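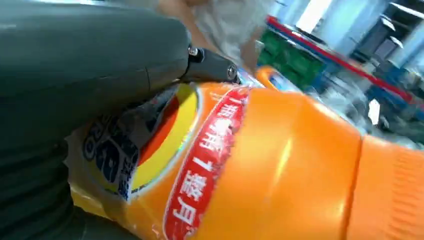
4.1 Decanting Concentrate into Working Bottles

Cleaning concentrate for the Flunside buildings is delivered in bulk drums and must be transferred to working bottles before it is issued to any floor. Only plastic bottles supplied through the Jiddale storeroom may be used for this purpose. A bottle in a strong color, such as bright orange, is easily told apart from drinking containers on a shelf or cart, but color alone does not identify the contents, and every bottle must carry a completed label before it leaves the decanting bench. Bottles that previously held food or drink must never be used.

Before you begin

Put on gloves and eye protection. Confirm that the extractor fan is running and that the floor drain is clear. Check the name on the drum against the name on the issue sheet. If the two do not match, stop and return the drum to the holding bay.

Procedure

1. Place the drum on the Balaskas stand with the tap facing the bench. Lock both wheels of the stand.

2. Rinse the working bottle with clean water and let it drain upside down on the rack.

3. Fill the bottle with 600 milliliters of clean, cold water. Water always goes in first.

4. Set the measuring cup beneath the drum tap. Open the tap a quarter turn and draw off 30 milliliters of concentrate. Close the tap fully before moving the cup.

5. Pour the concentrate slowly down the inside wall of the bottle.

6. Fit the cap and tighten it by hand. Turn the bottle over twice to mix. Do not shake.

7. Wipe the outside of the bottle with a damp cloth and dry it.

8. Apply the label. Write the product name, the date of mixing and your initials in permanent marker.

9. Enter the bottle in the issue sheet and place it on the lower shelf.

CAUTION: Do not mix concentrates from different drums, even where the product name is the same. Leftover solution may not be topped up.

CAUTION: If concentrate touches the skin, remove the affected clothing and rinse under running water. For contact with the eyes, use the eyewash station beside the door, then follow the first aid instructions on the product safety sheet and report to the duty office.

Note: The Pleneo dosing pump described in Section 6 replaces steps 4 and 5 in buildings where it has been installed. All other steps remain in force.

4.2 Storage of Filled Bottles

Filled bottles are kept upright, with caps closed, below eye level and away from direct sunlight. The storeroom must remain locked when unattended. Acid descalers are held in the separate cabinet — key number 69 — and are not to be placed on the general shelves at any time, including during stocktaking.

Mixed solution that has passed the use-by period printed on the label is to be discarded as directed on the product safety sheet. Empty bottles are rinsed, their labels removed, and returned to the rack. A bottle with a cracked neck or a cap that no longer seals is withdrawn from use.

The full inventory of bottles and caps is checked each September. Shortages should be reported to the duty office on extension 1880.

Section last revised March 23, 2018.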